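Sorting a mixed box of trimmings and small toys

Posted by Nassoro Massawe, 16 January 2018

A mixed box is what you end up with when sewing scraps, crochet, lace and children's bits all get put away in the same place. It takes an evening to sort and the method is the same whatever size the box is.

You will need a table, a patterned or pale covering for it, one shallow tray and a few lidded tubs. I use the 2 litre Hikano tubs, but old ice cream tubs do the job. Clear the chairs as well, as you will want one for the things that are going to the wash.

Tip a small amount into the tray at a time and spread it out so that nothing is lying on top of anything else. 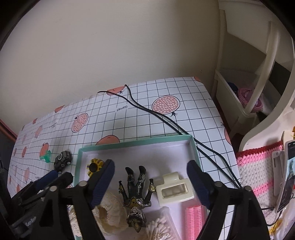
Small pieces should stay in the tray until you have decided on them. A tray with low sides keeps them together and you can still reach in from any direction. Mine has mint-green sides and a white inside, and something as bright as the yellow flower in the back left corner is easy to find in it. Dark buttons and hooks show up well too. Beads are the exception, and I put those straight into a jar.

Take out the hard things first: toys, buttons, buckles, anything with a pin in it. Then take out the fabric. Lace and crochet catch on everything, so lift each piece slowly and check underneath for hooks before you pull.

Crochet needs opening out before you can judge it. Hold it by a thick part of the edge, never by a single loop, and let the weight of it undo the twist. If it will not hang straight, lay it down and ease it flat with your fingers. 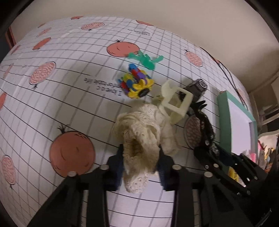
Look for broken loops and mark each one with a safety pin. Pieces with more than a couple of breaks go in the mending tub. Sound pieces can be rolled round a cardboard tube, which avoids a crease. Lace is stored the same way, with dark and light kept on separate tubes.

Wash cotton pieces by hand in cool water and dry them flat on a towel. Do not put anything away damp.

Label the tubs on the short end if they are going on a shelf. I put mine back in September with the labels on the lids and had to take the whole stack down each time.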